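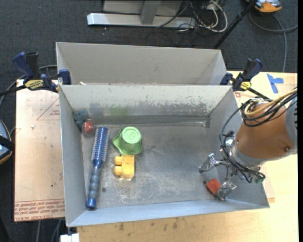

Storage & Sorting > Metal bins for the junk drawer overflow

faver_80
Finally gave up on fabric cubes and went to gray sheet metal bins. One already holds a blue round hairbrush, a toy block and a green plastic thing that is either a cup or a hat. The system is working beautifully.

Question is the paint. The back wall is flaking down to bare metal. Sand and repaint, or leave it?

najjar2
Leave it. People in Urnport pay extra for that look.

itetti
Please don't leave it if kids' toys go in there. Old flaking paint, unknown age, toys that end up in mouths. Test it first.

najjar2
It's a bin, not a crib.

itetti
Tell that to my nephew, who has eaten more than 3 crayons and part of a coaster.

faver_80
OK, testing it Tuesday. Second question: does the hairbrush belong with toys?

dustpan18
No. Hair stuff goes in the bathroom. Bristles collect every crumb in the bin and then you brush the crumbs into your head.

najjar2
Hard disagree. If the brush lives with the toys, you can find the brush. Mine has been "in the bathroom" since May.

dustpan18
Then buy a second brush.

najjar2
That was the second brush.

faver_80
I have 2 bins. Brush could go in the back one, but I'd forget that one exists.

itetti
Felt liner on the floor either way. Metal is loud at 6 a.m.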